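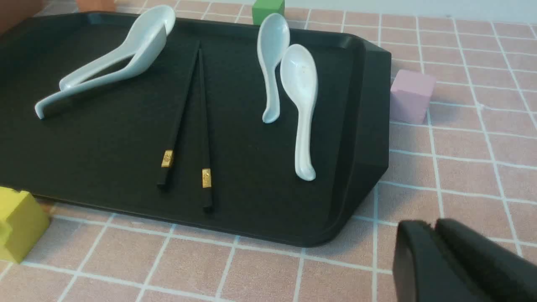 Início | Notícias | Comunicados | Contactos

Polícia Municipal de Allau detém suspeito de assaltos a estabelecimentos comerciais

Allau, 2 de julho de 2021 – A Polícia Municipal de Allau deteve na madrugada de hoje um homem de 34 anos, suspeito de 5 assaltos a lojas e cafés da zona de Skovley, ocorridos desde maio.

A detenção foi feita na Rua Tóth, depois de um morador ter ligado para a linha de emergência a comunicar o arrombamento da porta de uma papelaria. Dois agentes em patrulha intercetaram o suspeito a três quarteirões do local. Não houve disparos nem feridos.

Na busca à residência, autorizada pelo tribunal, foram apreendidos 14 telemóveis, duas caixas registadoras, ferramentas e mais de três mil euros em numerário. Parte do material já foi reconhecida pelos proprietários.

«A chamada foi feita a tempo e a patrulha estava perto», afirmou a comissária Gemma Zanetti, responsável pela investigação. «Continuamos a apurar se houve a participação de outras pessoas.»

O detido será presente a um juiz para primeiro interrogatório e aplicação de medidas de coação. A Rua Tóth esteve cortada ao trânsito durante a recolha de provas e já reabriu nos dois sentidos.

Os comerciantes que tenham sofrido furtos em Skovley e ainda não tenham apresentado queixa devem dirigir-se à esquadra da Praça Osta, com fatura ou número de série dos artigos em falta. Quem tiver imagens de videovigilância da zona deve conservá-las e contactar o inspetor Rosario Santoro na mesma esquadra.

Contacto para a imprensa: Aoife Coughlan, Gabinete de Comunicação | © 2021 Polícia Municipal de Allau | Voltar ao topo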